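The Slow Train to Salinas

The night train out of Covbridge leaves with 82 berths and, in February, almost no one asleep in them. People stand in the corridor in their socks, watching for the first hint of the coast. I'd been told to get some rest before Doltitz, where the dining car is coupled on, and I ignored the advice completely. Who sleeps on a train like this?

Senad Shehu has worked the sleeping cars for 10 years, and he walks through them like a man greeting his neighbors. He showed me how to latch the window so it wouldn't rattle, which side to sit on for the gorge (left, always left) and where to find the extra blankets. Then he brought me tea with far too much sugar in it, and I drank every drop.

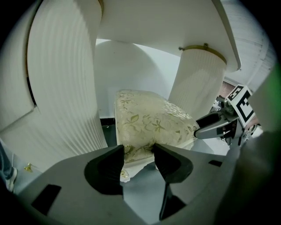
By the time we reached Doltitz the snow had started, and the whole car turned out to watch the shunting. It takes half an hour and there's a good deal of shouting. Then the smell of onions and coffee came down the corridor, and that was the end of the crowd at the windows.

Breakfast is the work of Valter Rønning, who cooks on three burners in a galley the width of a closet. His potato pancakes are worth the fare by themselves - crisp at the rim, soft in the middle, served with sour cream and a spoonful of plum jam. I had two plates. The couple across from me had three, and I admired them for it!

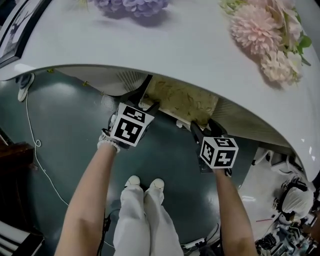 After breakfast the line climbs to Closon, 2,813 feet up, and the train slows to the pace of a bicycle. You get 20 minutes on the platform there, enough time to stamp your feet and buy a bag of roasted chestnuts. The station café is a sweet, old-fashioned place, and it had me thinking about how little it takes to cheer up a table: pale purple hydrangeas and pink chrysanthemums, artificial ones, do the job very nicely against plain glossy white. I stayed in there so long that Senad had to come and fetch me.

From Closon it's downhill all the way, through tunnels and lemon groves, and at noon the doors open at Salinas and you can smell the sea from the steps. The return train leaves at 6 p.m. I'd booked a seat on it, and I let it go without me.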